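4. Tabletop tidying as a stand-in for chores

4.1 Why we started with blocks

When we tell people we work on household robots, the first thing they ask is when one can come over and pick up after their kids. I'd love to say next year. What I can say is that we spent most of August trying to get an arm to push toy-sized blocks into groups on request, and that this taught us more about the laundry-and-dishes question than the two kitchen demos we tried before it.

The kitchen demos were fun to film and hard to learn from. Something would go wrong - a drawer, a shadow, a spoon lying under another spoon - and we'd argue for an hour about which part of the system was to blame. So we went back to a board. The job is still a chore in the sense I care about: there's a mess, a person says in plain words how they'd like it to look, and the machine has to get from one to the other without being walked through every move. "Put the yellow ones together." "Get the stars away from the edge." Anyone who has cleared a dinner table with a six-year-old has given that kind of instruction.

4.2 The setup

We call the rig Lelitz, after the bench it was first built on. The arm works from above and moves blocks by pushing them with a single dark shaft. I was against this at first (I wanted fingers!), but pushing turns out to be a nice hard problem. A block that gets nudged off center will spin, and a star does not spin the way a cube does. A lot of real tidying is pushing anyway. Think of sliding a stack of mail to one side, or sweeping bolts toward the corner of a workbench with your hand.

The work surface is a maple board fixed to a perforated metal table. Each trial uses eight blocks in four colors, two of each color, and no two blocks match in both color and shape. Figure 3 gives one layout with the arm in place over the board. 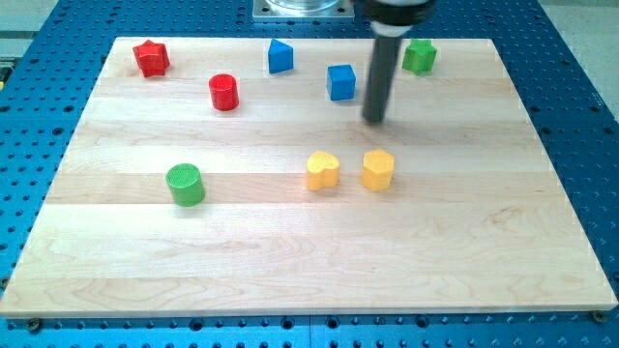 Figure 3. Eight blocks on the maple board, with the tool shaft held just above the surface near the two yellow blocks. The near half of the board is clear.

Layouts like the one in Figure 3 are what I'd call medium hard. The yellow heart and its faceted neighbor are already side by side, so a request to group the yellows should end almost before it begins, and a good policy ought to notice that and stop. The two stars are on opposite sides of the board, with other blocks between them. Bringing them together means either going around through the open area or plowing straight across, and plowing is exactly what our early policies did.

4.3 Instructions and data

We collected 3,599 short demonstrations by teleoperation, each paired with a typed instruction. The people driving the arm wrote the instructions themselves, in whatever words they liked, so we have everything from "blue to blue" to a full sentence with a please in it. We held back 303 of these for testing and never trained on them.

The language side of the system is Kellex, our own small encoder. The part that picks the next push is called Gudeck. Gudeck looks at the board again after every push, and I can't stress enough how much that matters. Our first version planned three pushes ahead and carried them out blind. By the third one the block was often someplace else, and the arm would sweep confidently through empty space.

4.4 What this says about chores

Are we there yet? No, and I don't think we're close for a whole room. On the board, the failures I worry about have little to do with seeing. The system names colors and shapes well. It struggles with side effects: it'll do what was asked and shove an unrelated block toward the edge on the way. In a living room that unrelated block is a coffee mug.

The shop floor looks more hopeful to me. Osei, the parts-sorting cell we plan to move to next, has a fixed bench, steady light and a short list of objects, and the people beside it can set a bin where the arm needs it. We would run the same policy there for 1,000 trials before changing anything, so the comparison with the board stays fair.

One thing we haven't settled is how to score a tidy board. We currently ask whether the named blocks ended up in the right relation and whether the others stayed put - Section 5 gives the distances we allow for both.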